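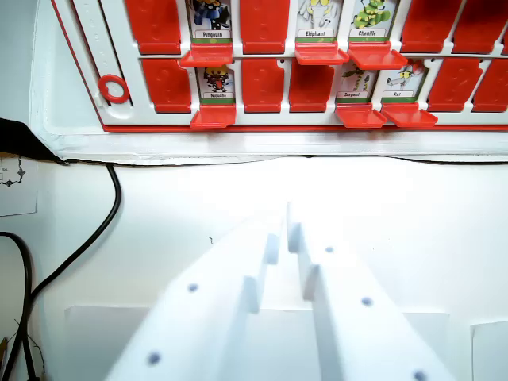 Radu Finger Set and Flap Board Challenge — Club Pack

Order code: BR-464
Price: £464 excluding VAT and delivery
Usual dispatch: 14 working days
Suitable for: after-school robotics clubs, college project groups, entries to the Clalitance tabletop class

The Club Pack gives a student team what it needs to set up one flap board task on a small robot arm. The team mounts the fingers and the camera, places the board within reach, and writes a program that opens and closes the red doors to play a guessing game. The cards behind the doors are cartoon animals with their names in French, so Pingouin, Chenille, Serpent and so on.

The arm is not included. Most clubs that buy this pack already have one.

What is in the pack

Two pairs of Radu fingers, white, with stepped inner edges
Uvum wrist camera with bracket and cable
Flap board with hinged red doors and animal cards
Shallow tray to hold the board
Screws, hex key and cable ties
Printed student guide and a teacher's booklet

Spare doors are sold separately. The hinges are the same push-fit type all the way across the board, so a door from one slot will go into any other.

About the fingers

The Radu fingers were drawn up by Iulian Buzatu for the Bramis workshop range. They come to a narrow, notched tip. With flat pads, a gripper tends to slide over the edge of a door without lifting it. The notches give the tip an edge to catch on, and a team can choose which step to use depending on the angle of approach.

They are printed parts and they will wear. A chipped tip can be cleaned up with a fine file if the damage is small. If a step has broken away, fit the second pair and keep the old one for practice. The drawing files are on the product support page, and schools may print their own replacements for use in class.

Fingers fit any parallel gripper with the Bramis two-screw mount. An adaptor plate for other grippers is available. Please check the hole spacing before ordering, as we can't take back an adaptor once it has been screwed down.

About the camera

The Uvum camera sits at the wrist and looks along the fingers towards the board. At a distance it can see a good spread of cards in one go. Up close a single door can fill a large part of the view, and the fingers hide some of what is left. Students should plan for both cases. A common approach is to read the cards from further back, store the result, and then move in to work on one door at a time.

Glossy plastic shows bright patches under strong lamps. Move the lamp before changing the code. If the name plates still come out pale, lower the exposure in the camera settings one step at a time until the black lettering is clear.

Tie the camera cable back along the arm and leave enough slack for the wrist to turn fully in both directions. Cables from the tray side should run away from the front, where the arm comes in.

The task

The student guide splits the work into stages. Teams can stop at any stage and still have something to show at an open evening.

Stage 1: Find the board. The program works out where the board is and which way it is turned.

Stage 2: Read the doors. For each slot, decide whether the card can be seen or the red door is covering it.

Stage 3: Open one door. The arm brings the finger tips to the edge of a chosen door and folds it down without touching the ones next to it.

Stage 4: Close it again. Most teams find this harder than opening. The open door leans out towards the arm, and the fingers have to come from underneath.

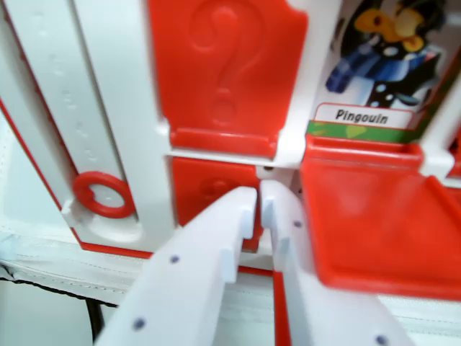

Stage 5: Play a round. A person thinks of an animal and answers yes or no. The program asks its questions, closes the doors that no longer fit, and makes a guess at the end.

A team that has written pick-and-place code before should manage the first two stages in a few sessions. Stage 3 takes as long as it takes. We suggest that students move the arm by hand to begin with and write down the positions that work, then replace those fixed positions with ones worked out from the camera.

The question part in Stage 5 can be very simple. A table of animals with yes and no against each feature is enough: does it have legs, does it fly, is it green. Language teachers have asked whether the questions can be put in French, and they can. The text is kept in one plain file that students may edit.

Setting up

1. Place the tray on a flat, firm table and fix it down. A tray that creeps forward will spoil every saved position.
2. Seat the board in the tray and check that it does not rock.
3. Fit the fingers with the stepped edges facing each other. Close the gripper slowly by hand. The tips should come close together without crossing.
4. Fit the camera bracket and plug in the cable.
5. Set the arm to its slowest speed and run the reach test from the guide. Stop if a finger touches the white dividers between the doors.
6. Save the home position, well clear of the board.

Keep the speed low until the team can open and close the same door reliably. A door pushed sideways will usually pop off its hinge and can be pressed back in. A door pushed straight back against its stop may bend.

Use in the Clalitance tabletop class

The pack meets the equipment rules for the Clalitance tabletop class. Teams may change the fingers, including printing their own to a new shape, but the board must be left as supplied. Tape, paint and extra markers on the doors are not allowed. Markers on the fingers are. Each team has two attempts, and the better one counts. Judges set the board by hand before each attempt with a mixture of open and closed doors, and the team is not told which.

Doors that come off during an attempt stay off. The run carries on, but the slot scores nothing.

The next round is planned for May. Entry is through Clalitance and is not included in the price of the pack.

From a club using the pack

Amirul Wijaya runs a sixth-form robotics club and sent us these notes after their first term with it:

"We let the students argue out the approach angle for themselves, which used up a whole session — worth it. The group that did best had one person doing nothing but logging failed attempts. Their first program could read the cards well but kept catching the next door along. They fixed it by coming in steeper and opening the gripper less. I would like thicker card in the slots, as ours have started to curl at the corners. The guide could say more about lighting too."

The lighting page in the student guide has been rewritten since then and the new version is supplied with all packs. Card thickness is unchanged for now. Clubs that want stiffer cards can mount the set on thin board, provided the doors still close flush.

Safety

An adult should be present whenever the arm is powered. Hands stay out of the tray area while a program is running, and the stop button should be within reach of the person who started it. Switch the arm off before changing fingers. The pack contains small parts and is not suitable for young children.

Spares and extras

Radu fingers, one pair, with screws
Red doors, bag of mixed spares
Animal card set, French names
Animal card set, English names
Blank card set for students to draw their own
Uvum camera cable, long
Adaptor plate for other grippers

The blank cards are popular with clubs that share a room with the art department. They are cut to the same size as the printed ones and take felt-tip and pencil. Wax crayon rubs off on the doors.

Ordering

Schools and colleges may order by purchase order. Put the order code and the name of the person who will receive the parcel on the form. Unopened packs can be returned. If something is missing from an opened pack, write to us with a list and we will send the parts.

Page last checked 02/11/2024

Bramis Workshop Supplies | Contact us | Delivery and returns | © Bramis. All rights reserved. | Back to top

This site uses cookies to remember your basket and to count visits. Accept all | Only necessary cookies | Cookie settings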